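Bruvness Toiletry Bag, Hanging, 2-Section

Item 1198. Sold by Vernholm. Ships folded flat in a paper sleeve.

A hanging wash bag for trips of a few days up to two weeks. It opens like a book, hooks over a towel rail or door handle, and closes to a size that fits in the side of most carry-on cases.

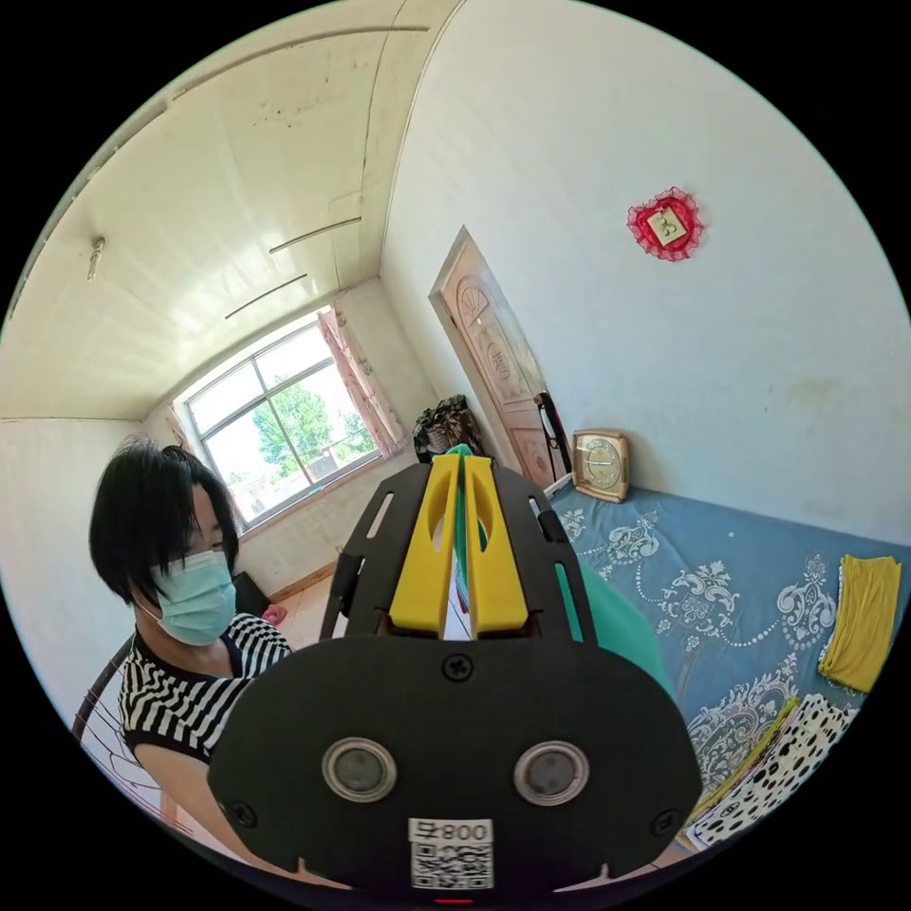
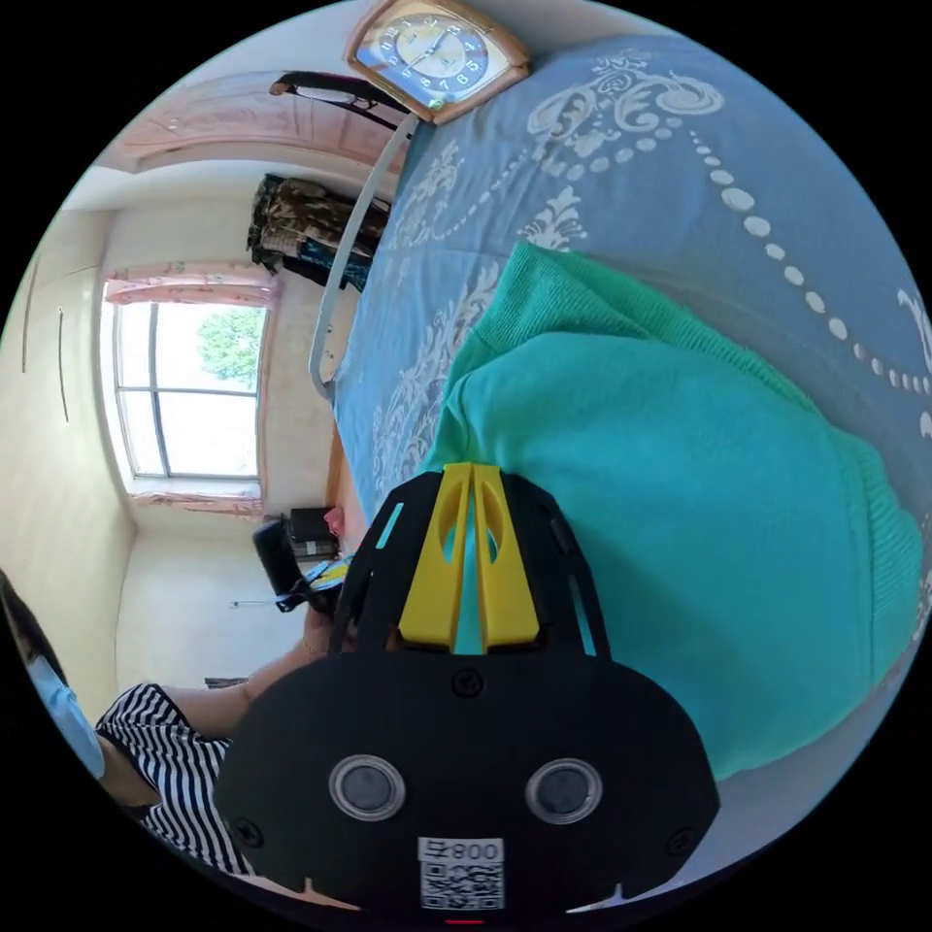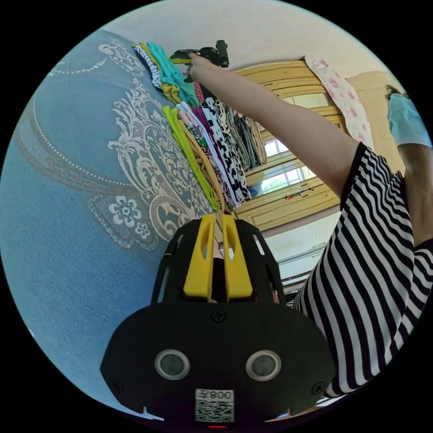

Material and build

The outer shell is a coated polyester with a matte finish. The lining is a lighter polyester in pale gray, so you can find a dark hair tie or a loose razor cap without emptying the bag. Seams inside are taped. The coating will handle splashes and a leaking shampoo bottle, but the bag is not waterproof and should not be left standing in water.

The zippers run on two sliders for the main compartment and one for the flat pocket. Pullers are cord with a molded end — easier with wet hands than the metal tabs on the older version.

Inside

- 2 main sections, one deep and one shallow
- 6 elastic loops for brushes, tubes and a razor
- Mesh pocket with zipper
- Flat pocket behind the mesh, sized for bandages and pill strips
- Swivel hook that folds away behind the carry handle

The deep section takes full-size bottles lying on their side. Tall pump bottles will fit only if you lock or remove the pump. The shallow section is meant for jars, a comb, contact lens cases and similar items.

The hook is rated for 1000 grams. If you pack heavier than that, set the bag down on a shelf instead of hanging it.

Colors

Black, olive, rust. Olive is back in stock in February. The Luklow print is discontinued and will not be reordered.

Care

Empty the bag and shake it out. Wipe the lining with a damp cloth and a little dish soap, then leave it open to dry overnight. Do not machine wash, bleach or iron. Toothpaste comes off more easily once it has dried.

Goes with

Christodoulou packing cubes (small and medium), Bruvness shoe bag, Bruvness travel bottle set. The bottle set fits the deep section upright.

Customer comments

"Bought it for work trips. The hook is good, but I wish there was a second one for the shower." — Idris Lewis

"Fits my electric toothbrush and charger with room left over. The mesh pocket is a bit tight." — Amerley Lamptey

"Second one I own. My daughter took the first." — Tsutomu Hoshino

Returns

Unused bags can be sent back with the paper sleeve and tag. For hygiene reasons we do not take back a bag that has been used, except for a fault in the zipper, hook or stitching. Replacement hooks are available on request; give the item number when you write. Orders placed on a Sunday go out the next working day.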